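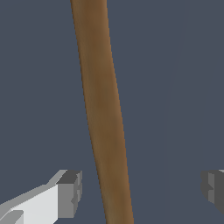 Grestis Opens Cikeck, Its Practice Space for Teaching Robots by Remote Control, to Schools and Small Shops

BASSEY, Tuesday, December 5, 2023 – Grestis is very happy to share the news that Cikeck, the simulated practice space our own people have been using to show robot arms how to do simple handling jobs, is now open to outside users. Technical schools, college labs and small shops can sign up starting today, and the first accounts will be switched on in January.

If you have ever taught a child to tie a shoe, you already know a good deal about what Cikeck is for. You can explain the loops until supper time, but sooner or later you get down on the floor and do it with your own hands while the child watches. Cikeck lets a person do much the same for a robot arm. You sit at an ordinary computer, take hold of a hand controller, and steer the simulated arm through the job yourself: come down over the piece, line up, close the fingers, lift, set it down, let go. The program keeps a record of every move you made along the way, and those records are what the robot learns from afterward.

The work behind today's announcement took 18 months, and it began with a much smaller plan. We wanted a place where our trainers could warm up before their turn on the real arms, which are in use for most of the day and which nobody enjoys waiting for. Then people began staying in the practice space longer than they needed to, trying a pickup one way and then another way, and asking if they could save the good ones. Saving the good ones became the product.

"I came to this from teaching shop class, and what I always wanted was for a student to be able to make the same mistake ten times before lunch without anybody having to sweep up," said Akash Nautiyal, who leads training at Grestis and who has recorded more Cikeck sessions than anyone else in the building. "When you drive the arm yourself you find out very quickly how much your own hand does without asking you. You slow down near the piece. You turn your wrist a little. The robot needs to see all of that, and it can only see it if a person does it."

Cikeck comes with a starter set of 200 recorded demonstrations, all of them made by our own trainers by remote control. They cover picking up, turning, handing over and putting down plain objects such as sticks, blocks and cups. New users can play them back at any speed, take over partway through, and finish the job their own way, and we have found this to be a friendly way to begin if you have never steered a robot arm before (most of our first testers hadn't, and two of them were in our billing department).
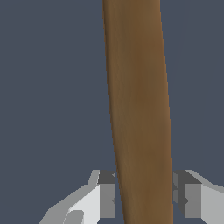 The lesson we suggest starting with is the stick pickup, and we have grown very fond of it. A stick asks for a surprising amount of care, because it can lean or turn in the grip if you come at it carelessly. The close-up view is where most of the learning happens. With the stick standing between the two fingers at a slight tilt, you may find the right finger up against the wood, or as good as, while a thin strip of the gray-blue background still shows on the left, and that strip is the cue to stop and look. Some of our trainers like to shift the hand over a touch before closing, and others close slowly and let the fingers do the centering. Both ways are in the starter set, and we would love for you to try them and send us your opinion, as our trainers have been arguing about it since the spring.

We kept the views plain on purpose. There is a wide view for steering the arm and a close view for the fingers, and you can switch between them with your thumb. An early version had a full workshop drawn in behind the arm, with shelves and a window, and it was lovely to look at, and our testers kept losing track of the fingers against it. The plain background went in as a stopgap and has stayed ever since. Anyone who misses the shelves can write to us, and a few people have.

Our partner in this release is Trollident, whose hand controllers were used for all of the starter recordings. Trollident has agreed to lend controllers to schools that sign up before the end of January, for as long as the supply lasts. Cikeck also works with a regular game controller or with a mouse and keyboard, though we will admit the mouse takes some patience, and we don't recommend it for the turning lessons.
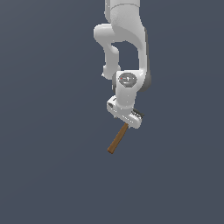
Every session can be saved, named and shared with the rest of your group. A school account holds 2,000 saved demonstrations, and a teacher can sort them, leave written notes at any moment of a recording, and set aside the ones that should not be used for training. Fumbled tries are kept as well unless you delete them. We go back to our own fumbles fairly often, and Akash opens each of his classes with one of his.

School accounts are free through the coming school year. Small shops can use Cikeck free during their first term and can talk with us afterward about a plan that fits the work they do. You will need a computer made in the last several years and a steady internet connection, and you don't need a robot. Groups that do have an arm of their own can export their recordings when they are ready to try the job on real equipment, and our support team will gladly walk you through the speed and safety settings before the first run.

We will also be holding open practice evenings at our Bassey office in January, with controllers set up and trainers on hand. There is no charge, children are welcome along with a grown-up, and coffee will be on. Please let us know you are coming so that we can put out enough chairs.

About Grestis
Grestis makes software for teaching robot arms by demonstration. Our trainers, programmers and support staff all work out of one office in Bassey, and everyone who joins the company records a stick pickup during their first week.

Press contact
Akash Nautiyal, Training, Grestis
Interviews and practice sessions for reporters can be arranged through the Bassey office.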